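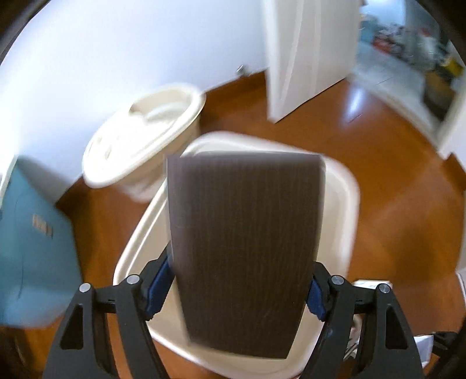 ## Practice amp rattles on low notes, speaker seems fine

**Štefánia Šimek**
August 5, 2020

I play bass in a covers band and practice at home through a small Gosturum combo. For the last few weeks it rattles when I play anything below the open A. Low G is the worst. It does it at any volume past 3, with two different cables and two basses, one of them with brand new strings. Through headphones it is clean.

The shop in Plondska wants 191 to replace the speaker. I pushed the cone in gently with my fingers and it moves without scraping. Is there anything I should check before I pay? We have a set to learn and I can't hear what I'm doing on the low parts.

---

**bassline1470**

new speaker. mine did this and I swapped it for a Pirnier, no problems after. those stock ones are junk anyway

---

**Libor Murín**

Don't buy a speaker yet. If the headphones are clean then the bass, the cable and the preamp are probably fine, and what's left is the power amp, the speaker, the cabinet, or something near the cabinet. The last two cost nothing to check.

Start with the screws. Turn it off, unplug it, and go around the back panel, the handle, the corners and the speaker mounting bolts. Snug is enough - if you crank them down you can strip the wood or bend the speaker frame. Then play the low G and have somebody press a hand on each part of the box in turn. If the rattle stops, you've found it. On mine it was the badge on the grille.

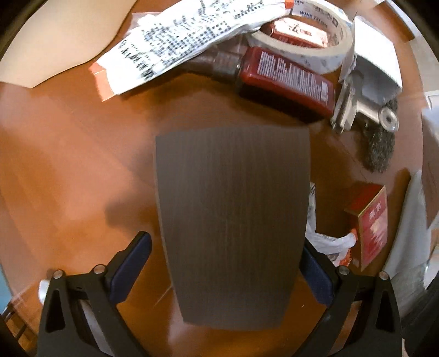
A rattle can also come from whatever the amp is standing on, and low G is right where furniture likes to join in. Carry the amp to a bare floor and play the same note. If it's clean there, the amp is fine. A loose flat board lying on a table, like the dark wood-grain one on the shiny reddish-brown top, will buzz against it if you set a combo on it. Put a folded towel between the two, or take the board away.

If it still rattles on the floor with everything tight, run a slow tone sweep from 40 up to 200 Hz at low volume and note where it happens. A rattle in one narrow spot usually means a loose part. If it's rough all the way through, I'd suspect the speaker, and then 191 might be fair.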